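Glenys Pearce @glenyspearce
1/ Thread on hard water, descaling and why the number on your test strip is probably not the number you need. Notes from a year of logging the supply at our place in Warnatley.

2/ Total hardness is calcium plus magnesium, reported as if all of it were calcium carbonate. Ours read 61 mg/L in January. Most charts call that the low end of moderately hard. The kettle disagreed.

3/ Scale comes mostly from carbonate hardness, the part tied up with bicarbonate. Heat drives off carbon dioxide, the balance shifts, calcium carbonate drops out on the hottest surface. Sulfate hardness mostly stays dissolved at kettle temperatures.

4/ So test two things: total hardness and alkalinity. Carbonate hardness is the lower of the two, once both are in the same units. Drop kits are better than strips. Strips resolve in big steps and the colors fade if you read them late.

5/ Units trip people up. 1 grain per US gallon = 17.1 mg/L. A German degree is 17.8 mg/L. Close enough to confuse, far enough apart to set a softener wrong after a few conversions. Write the unit down every time.

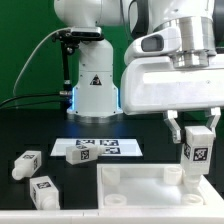

6/ Descaling acid. Citric is cheap and doesn't smell. Keep it warm, not boiling - hot citric on heavy scale can leave calcium citrate, a white film that is harder to shift than what you started with.

7/ My mix for a kettle: 54 g citric acid in 1 L of warm water, left until the fizzing stops, then two full rinses. For a shower head I use the same strength in a bag held on with a rubber band. Keep it off marble and limestone.

8/ The Tosero jug filter brought alkalinity down well for the first 9 days, then drifted up. That's our usage, yours will differ. Test the output weekly and plot it. The change light on the lid is a timer and knows nothing about your water.

9/ Ion exchange softeners swap calcium for sodium. Alkalinity stays where it was. If you brew or keep fish, that matters more than the hardness figure. Run an unsoftened line to the kitchen tap if the plumbing allows.

10/ Log is at row 1112 now, mostly because I test morning and evening and after any main work on the street. Evening readings run slightly higher. I don't have a cause yet.

11/ Mac an tSaoi asked for the spreadsheet. Columns are time, tap, temp, total, alkalinity, kit batch. Will post it once I've fixed the March rows, where I mixed grains and mg/L.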